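2nd April. Block threading, two-arm station, student project (Diveck entry)

Task is unchanged: one gripper holds the cube, the other handles the cord. The cord has a thin metal rod on the end that goes down through the hole in the block. Palesa Matlala ran the handheld controller in the morning and I took over after lunch.

Logged 100 episodes before the break. Clamp force on the holding side is back at the value from the Adams notes. The higher setting let the cube rotate when the rod touched the edge of the hole.

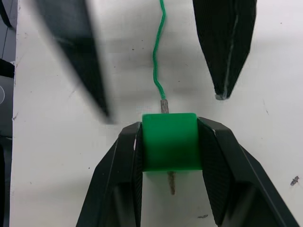 Main failure is still at the handover. If the fingers close too low on the cord, the rod swings and the operator has to wait for it to settle. Episodes with more than one regrasp are tagged and kept. Total in the Fastbridge folder is now 2,155, of which 197 are tagged.

Checked cable slack at both wrists with the arms reaching to the middle of the table. No pull on the connectors at full reach. Do not shorten the loops. 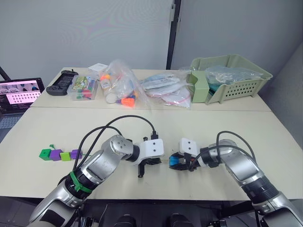
Start positions for the cubes have been too regular. From the next batch on, move at least one cube away from the row before each run and write the layout in the log. Both arms go back to the center before recording starts.
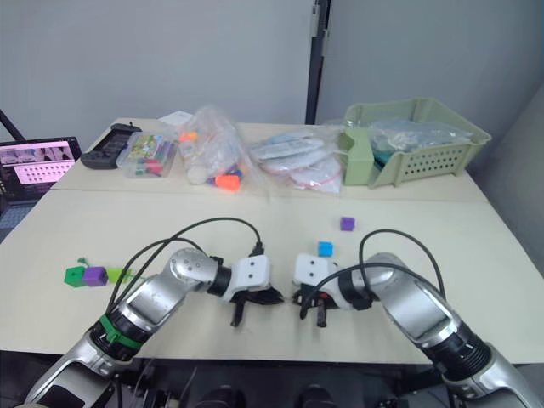 ## To do

- Re-zero both grippers
- Replace the cord if the braid opens up at the rod
- Palesa: split the tagged episodes by failure type
- Reach 400 episodes with mixed layouts before the Elport review in July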